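Pludurdale's new trash rules promise savings, but the math is thin

Pludurdale plans to cut household trash pickup to once every two weeks starting in January, and it says the change will save money, clean up the streets and get more people to recycle. That is a lot to ask of a missed pickup.

The town put out a short notice this month along with a report from Mladenović, the consulting firm it hired in the spring. The report covers 10 pages, and 4 of those are maps. It says 807 homes in the Skiltard neighborhood took part in a trial over the summer, and that the amount of trash sent to the landfill went down.

How far down is harder to say. The report gives a percentage for the last month of the trial but nothing for the months before it. It also leaves out what was collected from the same streets last summer, so there is nothing to hold the new number up against. People go away in the summer. Empty houses don't fill trash cans.

The town says full figures will be posted "in due course." It said the same thing about the leaf pickup study, and that one has yet to show up on the website. 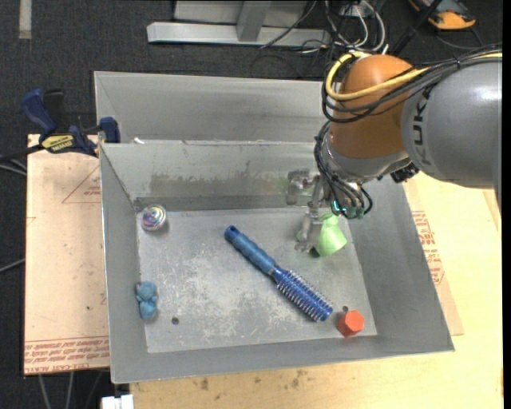
What residents would get

Under the plan, every home keeps its current trash can and gets a second one for recycling. Food scraps stay in the regular trash for now. Larger families can ask for a bigger can, but the notice doesn't say how large a family has to be or whether the bigger can costs extra.

Diapers are not mentioned at all. Neither are apartment buildings, where several households already share the same cans and where a two-week wait in July would be felt most.

What it would cost

The hauling contract with Pastenov runs for another three years. The town says it will pay less because the trucks will make fewer trips. Maybe so, but the part of the contract that has been made public sets a flat yearly fee, and the word "trips" does not appear in it. If there is a side agreement, the town should show it to the people paying the bill.

There is also the price of the new cans. The notice calls this a "one-time investment" and gives no amount. Cans crack, lids come off and wheels go missing – anyone who has lived on a hill here knows that one – so it's fair to ask who pays for the second round.

None of this means the plan is a bad one. Other towns have gone to pickup every two weeks and lived with it. But they usually had food scrap collection in place first, and Pludurdale has only said it will "look into" that later.

Comments can be dropped off at the town hall front desk until 4 p.m. on the last working day of the month. The online form was still not loading when this item was posted.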